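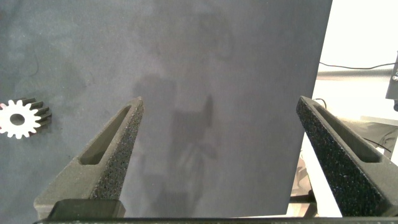 Spent the whole afternoon at the Kuhlmann open day and my feet hurt and my phone is at 5 percent and I have so much to tell you. Thread, because I can't hold this in until dinner.

First, the basics. Kuhlmann makes small drive parts, mostly for office machines and garage doors. Once a year they open up the shop and let people walk through. I've driven past that building for years and had no idea there were robot arms in there!

You sign in, you get a sticker and safety glasses, and they let you go wherever there isn't yellow tape. I'd expected a guided tour with a guy and a flag. Much better this way, because I stood at the same table for over 30 minutes and didn't hold anyone up.

That table was the gear handling demo. One arm, two fingers, a dark gray board, and little spur gears to pick up. Sounds like nothing, right? I was glued to it.

The gear I liked best has a bright white front face and dark sides on the teeth, so you get this sharp outline when you look at it from the front. Square-looking teeth, round hole through the middle. I want one as a keychain. (I asked. They had a bowl of rejects by the coffee. I HAVE ONE NOW.)

The man running the demo was Rainer Brinkmann, and he has the patience of a saint. He must have had the same five questions all day long and he answered mine like they were new.

My first one: why do the fingers narrow down to such a small tip? He said you want to get in next to a small part without knocking over whatever is sitting beside it. A fat finger has to have a clear parking lot around every gear. A thin one can squeeze in.

Second one: what's the speckled black stuff on the inside? Grip pads. He had a spare and let me squeeze it. A bit of give, a bit of drag, kind of like the sole of a good sneaker. Hard plastic on a hard gear tooth wants to slide, and the pad lets the tooth sink in just enough to hold.

And then there's a long slot in each finger, on the outside, getting thinner toward the tip. I guessed it was for looks. Rainer was very polite about that. It saves weight, and it lets the finger flex a hair when it closes, so the gear gets a squeeze and not a crunch.

They design the fingers in house and print new ones when they want to try a different shape. He pulled a drawer open and it was full of old versions, and some of them were so ugly, I loved it. One looked like a duck bill. He said the duck bill was a good finger and he still misses it.

OK now the part that really got me. There's a little camera riding along at the wrist, and you can watch its view on a monitor while the arm moves. So you're looking down between the two fingers the whole time, like you're the arm. Fingers wide open, gear way off to the left side, and you catch yourself leaning left to help.

I was leaning. The kid next to me was leaning. Her grandfather was leaning. We all looked like people at a bowling alley.

The arm also throws a big soft shadow right across the board, which I'd never have thought about. Rainer said the shadow moves every time the arm moves, and the software has to learn not to care. A dark shadow next to a dark gear side is apparently a real headache. The white faces help a lot.

The software side is called Olex. I don't fully get it and I won't pretend to. What I understood: someone steers the arm by hand through the job, again and again, and Olex learns from those runs. They did 33 of them for the gears in the first week and it was, quote, "still terrible." It's had a lot more practice by now.

We got to see it miss, too! It came down a bit short, closed on nothing, and went back up. The whole crowd went "awww." Then it tried again and got the gear, and people CLAPPED. For a gear! I clapped the loudest.

I asked Rainer if it bothers him when it misses in front of visitors. He said a demo that never misses makes him suspicious. Going to think about that one next time I see a slick video.

Then he let people take a turn steering. You get 2 minutes each. I figured I'd be great at it, I grew up on arcade claw machines. Reader, I chased that gear all over the board. Getting above it is easy. Getting the fingers turned so they close square on the teeth is a whole other thing, and your depth sense is just gone when you're watching a monitor.

Got it on my last try with a few seconds left. Lifted it maybe an inch. Felt like landing a plane.

The kid after me did it first go and asked if she could do two at once.

Other stuff I saw: the Bravon line, where the gears get molded (hot, loud, smells like a new shower curtain), and the Faklow bench, where people check them for size with a little gauge that clicks. The clicking is very satisfying. I'd have stayed there longer but they were starting to stack chairs.

Someone already asked in the replies if the arm is meant to replace the people at the bench. I asked that too. The woman there told me she wants it to do the loading of the trays, which hurts her wrists, and leave her the checking. She's been asking for it for a while, she said. That's one person's answer, but I was glad I got it from her directly.

For anybody planning ahead: it's free, parking is behind the building, and wear closed shoes or they'll turn you away at the tape. They usually do it in September. Get to the gear table early, the line for steering got long after lunch.

Keychain update: the hole is a bit too small for my key ring. I'm going to find a thinner ring. I'm not drilling it.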